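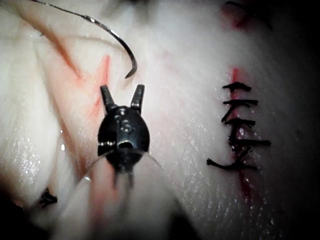

Sheila Hebden wrote to us after the last issue that she has read three articles in this newsletter about the stitching arm and still does not know what her colleagues do during the hours when the arm is stitching. She asked also if the people in the practice rooms were consulted before Sikar came, or only informed. I think both questions are fair, and I try to answer them here. I work in the practice rooms at Catterall since before the arm was installed, so please read this as the view of one person from inside.

For those who joined recently: Sikar is the system that we use for closing straight incisions in tissue in the practice rooms. The arm was delivered by Dandska, and the training for our staff was given at their office in Lellska. It is used only for practice and testing. No patient is treated with it in our building, and at present there is no plan for this.

## What the arm does and what we do

The arm holds the needle, passes it through the tissue, pulls the thread and makes the knot. The stitches are interrupted, which means that each one is tied and cut separately. A person can watch this very closely on the screen, because the camera is near the jaws. On the picture for this item you see five black stitches over the red line, and the lower part of the line has no stitches. The needle is in the air, over the tissue.

Before Sikar, the stitching was done by hand by the preparation team. We closed the incisions so that the testing team could measure how strong the closure was. It was slow work and it was hard for the neck. But it was also the work that most of us liked, and I want to write this clearly, because in the first meetings it was spoken of only as a burden. Some of my colleagues were proud of their knots. When somebody tells you that the boring part of your day will be removed, and it is the part you were good at, you do not feel very relieved.

Now the day is different. One person prepares the tissue and places it under the arm. One person sits at the console, follows the camera view and confirms each stitch before the arm goes to the next. The console person can stop the arm at any moment and does not need to explain why to anyone during the session. Afterwards the reason is written in the log. This was a request from our team, and Dandska accepted it.

So to the first question of Sheila: during the stitching hours, we look. We look at the distance between the stitches, at the place of the knot and at the length of the tails. If a tail is too long it can be caught by the next stitch, and if it is too short the knot can open in the test. The arm records its own measures of these things, but it doesn't always judge as we would. On a wet surface there are many small reflections, and the thread is thin. Several times the system marked a knot as finished when the console person could see that it was not tight.

## The log

The log has 3322 stitches at this moment. Each of them has a line with the name of the person at the console and a remark if there was a stop. I was asked to read all the remarks for this item, and I did it in two afternoons. Of all these stitches, 44 were stopped by a person. In most of these cases the thread was lying where the needle would come down. In a few cases the edge of the incision had moved when the jaws pulled it, and the next stitch would be placed too far to one side.

I was surprised how different people write their remarks. One colleague writes "thread" and nothing more. Another one writes complete sentences with the color of the tissue and the angle of the needle. We agreed in July to use a short form with fixed words, and a free line below it for what does not fit. Please use the free line. The fixed words help the people who make the software, but the free line is what helps the next person on the console.

## Were we asked or informed?

For the second question, the answer is: informed first, asked later. The decision to buy was taken before the preparation team heard about it. We learned it from a delivery plan that was put on the wall next to the sinks. After this there were meetings, and in these meetings we were listened to, and things were changed. The stop rule is one example. Another is that the console was turned, so that the person sitting there can see the tissue directly and also the screen. In the first setup we had our back to the arm.

The management has promised that nobody in the preparation team will lose hours this year because of Sikar. This promise was given to us in writing. For the next year there is no such paper, and I have been told that it will be discussed when the budget is discussed. Two colleagues have moved to the testing team by their own wish. Their places in preparation have not been filled, and I do not know if they will be.

There is one more point that I would like to bring to the discussion. New people who come to us now learn the console in their first weeks, and they learn hand stitching only if they ask for it. I believe this is a mistake. To see that a knot is bad, it helps very much if you have made bad knots yourself. I have proposed that every new person closes incisions by hand for one month before they sit at the console. The answer was friendly, but I did not receive a decision yet.

## If you want to come and see

The practice rooms can be visited by all staff of Catterall. Please write your name on the sheet at the door, and come without food or drinks. During a session we ask that you do not speak to the person at the console. The person who prepares the tissue can usually answer your questions between two incisions.

Remarks about this item can be put in the box at the reception or sent to the newsletter address. If you disagree with something I wrote about the first meetings, I will be glad to read it, and it can be printed in the next issue with or without your name.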